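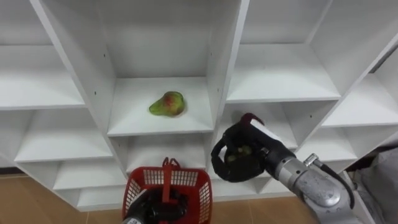

*Shelf-picking cell, Sirum test room: one hand on the basket, the other picking.*

**Nanna Holst**

Our department operates a humanoid unit that moves fruit from an open cubby shelf into a basket. Since the finger covers were replaced in May, the picking hand closes short of the item on the middle row. The top row is unaffected. Calibration was repeated after 200 cycles without improvement. Which adjustment should be made first?

**Kasun Mridha**

Please check the wrist offset before altering any camera setting. New covers change the effective length of the fingers, and the stored hand model must be updated to match. 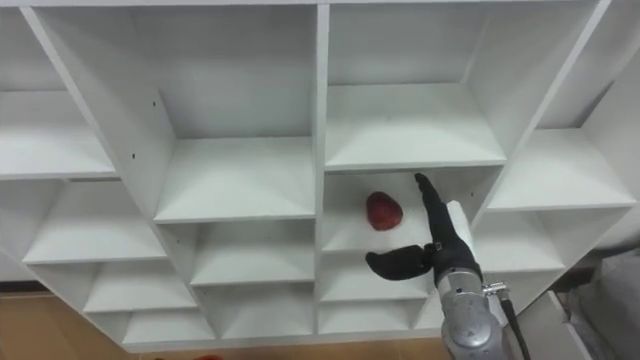 Measure the offset with the fingers open and the wrist at shelf height. On our Steketti cell the stored value was wrong by 6 mm. The wrist connector should also be reseated, and the cable given enough slack for the lowest row.

**Grethe Zoëga**

Ours did the same. Restarted it twice and it cleared up.

**Snædís Vestergaard**

A restart will not correct a stored offset. I concur with Mr. Mridha and would add one point concerning cable routing.
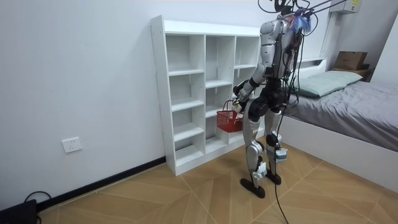 Cable drag can produce a similar error, and it varies with the height of the arm. Inspect the overhead bundle first, at the point where it leaves the top of the robot, and confirm that it does not pull to one side. The line that runs down across the floor should lie clear of both feet. Once this has been done, repeat the calibration with the basket in hand, as its weight affects posture. Allow roughly 66 minutes for the full procedure.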